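From: Craig Laing
To: Clalarholm cell list
Subject: Re: [clalarholm] shadows before we move on to the real cell

Joscha Stüber wrote:

> I've got the Ene scene loading again, but the light looks flat to me
> and the arm leaves hardly any shadow on the table. Is it worth
> fixing before Asif starts on the gripper offsets?

Yes, very much worth it, and I've had a lovely morning doing it! I raised the main light to 60 degrees, put the shadow softness at 8 and left the table colour alone. Then I loaded the full clutter set and rendered both views again. Far better than the October ones.

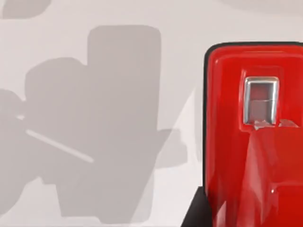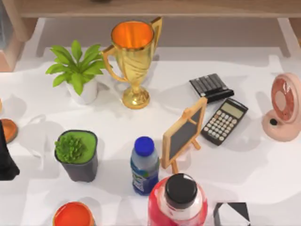

*Both from the new light setup. First: shadows next to the glossy red object. Second: the tabletop with the clutter set, trophy near the top.*

What pleases me most is the finger-like bit of shadow sticking out towards the red object in the close view. In the old renders it just melted into the rest. There's even a thin pale line of light through the big shadow (I went back and stared at it twice).

Two things still to do. The metal insert on the red object has some jagged pale specks under it, and I'd like to know if they come from the mesh or the reflections. Dorin, could you look at the material file? And the gold on the trophy may be a touch strong inside the cup, so try it at 67 and see what you think.

Asif, please pull the new scene before you touch the offsets. Keep the old light file for now, as Ovidiu still uses it for Drolumard.

Craig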